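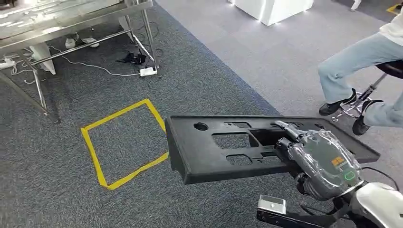

Fig. 11.1 A black moulded panel with its cut-outs, held near a square of yellow tape.

Chapter 11: Panels, Ribs and Racks

Pick up almost any flat part of a car and you will find that it is hardly flat at all. Have a good look at the raised rims and the openings before you read on, and do take your time over it!

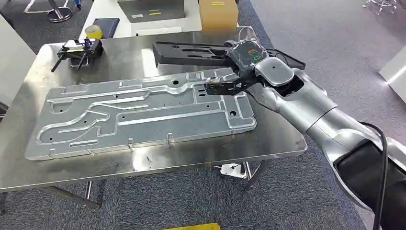
SHEET METAL

Pressed channels, some curving and some straight, help a thin sheet keep its shape (we shall come back to this on page 218, with the Vimar bench tests). The long black bracket is another matter, and belongs with the plastics. Parts like these also need somewhere sensible to live between jobs. 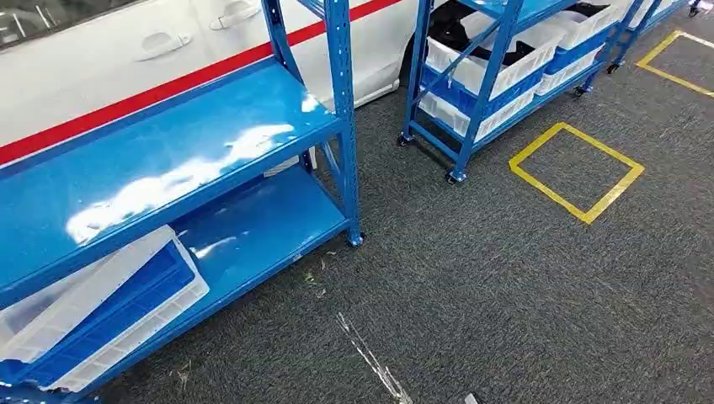 11.1 Shelves and crates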